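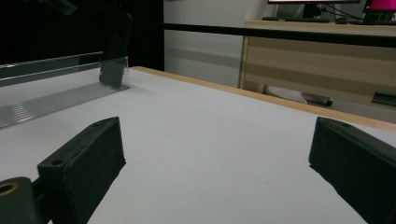
Kimutai Lyimo

4 min read

Before you record a single demonstration with a hand-held gripper, get the table right. Most of the bad runs I have had to throw out came from the first few seconds, before the fingers had closed on anything.

Start with the view. Hold the gripper low over the table and look at the live picture. Both fingers should show, one on each side, with open tabletop between them. If one finger fills more of the picture than the other, turn your wrist until they match. Tighten the camera mount now - it works loose over a long session.

Next, leave the fixed things alone. Panels, rails and monitors in the background help the tracker work out where the gripper is. Once you start a set, don't move them until the set is done.

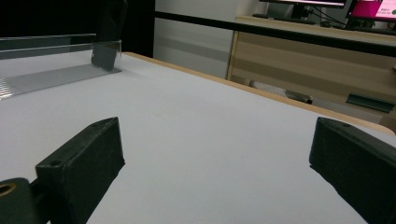
Then do a slow sweep with the fingers open. Go left to right, come back, and lift a little at the end. Bernula uses this sweep to build its map, and if you rush it the map drifts. I give it 14 seconds. Watch the tracking light while you move. If it drops out, stop, delete the file and sweep again.

Now record. Start every run from the same height, do the task at the speed you want the robot to use, and finish with the fingers open and clear of the table. Don't pause in the middle to think. The robot will learn the pause.

Our last set in Grama was 1044 runs. Adhiambo Mushi and I split it, and we changed places every 18 runs. With two people you get two slightly different ways of reaching, and the trained policy copes better with small changes.
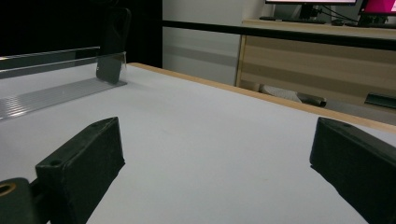
Checking your runs

Play back the first and last run of each block before you go on. Look for blur, a hand in view, or a finger that has shifted on its screws.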